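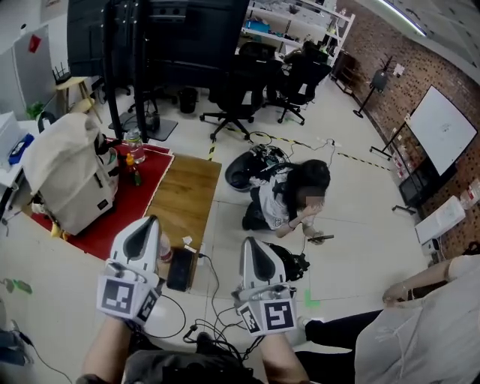 4. Laying the Runner and Seating the Table

Search this guide Search Clear

Your Lilholm table should now be upright on all its legs. If it is still upside down, go back to section 3, where we were quite firm about this.

1. Choose the spot. Hard floors such as tile are best. Carpet will do, but the table will sulk at one corner until the pile settles.

2. Set the table in place and press down on each corner in turn. If it rocks, turn the leveling foot under the low corner clockwise until it stops. Turning all the feet at once is a popular method and takes most of an afternoon.

3. Clear the floor along both long sides. Run power cords against the wall, and move power strips to where no chair leg will land on them.

CAUTION: Do not lead a cord over the table edge and down to the floor. Sooner or later a knee will find it.

4. Wipe the top along the grain with a barely damp cloth, then dry it. Leave it bare for 3 hours before covering.

5. Lay the cloth. A cloth that covers only one end is fine, and leaves you some wood to look at after paying for it. Keep the border parallel to the table edge and smooth from the middle outward.

NOTE: Wash red cloths separately the first two times. Dye can move into the oil finish if the cloth goes on damp. Gerlach oil soap will lift a faint stain. A strong one is yours to keep.

6. Pull out 57 cm of space behind each seat. Sit down. Stand up again without holding on to anything. If you hit the wall, the table is too close to it.

CAUTION: Maximum load is 200 kg, spread evenly. One adult standing in the center to change a light bulb is not spread evenly.

Spare leveling feet are part no. 761. Order two, as the first one rolls under the refrigerator.

Continue to section 5, Oiling the Top.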